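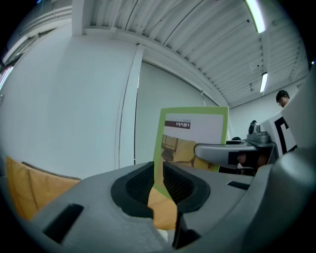
## Club corner: the handheld grippers are a hit

August was a good month for the robotics club. We got our second pair of handheld grippers working, we moved the practice area over by the big table, and turnout was strong enough that people had to wait for a turn. Waiting went fine. Half of what you learn with these things comes from watching somebody else's hands.

For members who missed the summer sessions, this is the Droltano project, our entry for the student showcase in Gomelport. The goal is to teach an arm a few everyday household jobs by showing it how a person does them. You hold a gripper in each hand, do the job yourself, and the cameras and marker cubes keep track of where the grippers went. Then we clean up the recordings and train on them. Our target is 100 good recordings per job, and for the first job, picking up small flat things and putting them somewhere soft, we have 70. So close!

It's harder than it sounds. Your fingers want to help. New people squeeze much too hard, or they turn the wrist so far that the markers face the floor and tracking drops out. The best advice we've heard so far came from a first-year member: pretend you're wearing oven mitts and carrying soup. Go slow on the way in, close gently, and stop for a beat before you lift. 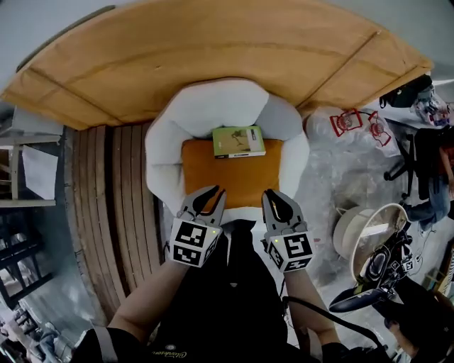 We're also getting pickier about which runs we keep. In June we saved everything, and the training results were a mess. Now two people look over each recording before it goes in the folder, and if either one has doubts, out it goes. The arm learned a lot more from 50 clean runs than it did from our whole June pile, which made the sorting evenings feel a lot more worthwhile (thank you to everyone who stayed late for those, and to whoever kept bringing pretzels).

The tracking software has come a long way too. Our little calibration tool, which we named Cument for reasons lost to the group chat, used to need a restart between every run. The new version holds its settings for a whole session. It still gets confused if you swap the left and right grippers, so please check the labels before you start. Please.

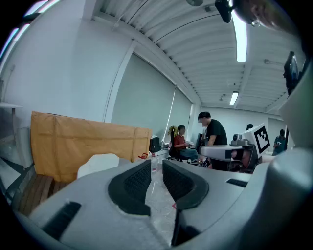

Next on the list is a two-handed job. We've been going back and forth between folding a towel and opening a zip pouch, and the towel camp is winning. A towel gives both hands something to do the whole time, and it's forgiving if you miss a corner. The pouch people have a point that it would look great at the showcase, so we may try it later in the fall if the towel goes well.

Some things we could use:

- soft household items in plain colors, clean and in one piece
- 3 more people who can review recordings, no experience needed
- a long USB cable you don't want back

Sessions start at 4:30 p.m. in the Deschamps room and usually run until people get hungry. First-timers get a short practice round with foam blocks before their first recorded run. Tie back long hair, and push your sleeves up so they don't cover the markers.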